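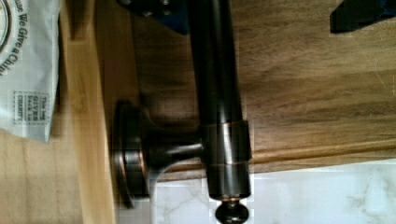

May, 4:45 pm – bathroom hardware cell

Towel bars moved over to the arm this morning. Grip is on the straight part of the bar, clear of the collar. Jerome ran Sung job 1019 with 9 bars in the queue and stayed at the bench for all of them.

Mbali used to do pulls and finish checks together. Now she only gets the bars the arm flags, and she says she misses handling every piece – she caught bad plating by feel. Agreed with Dexter that she keeps a hand check at the start of each shift.

Jomar wants the 45-minute handover back on the board. Mwanaisha to rewrite the job card, old one still says two people.

To do: softer pads, dark finishes mark easily.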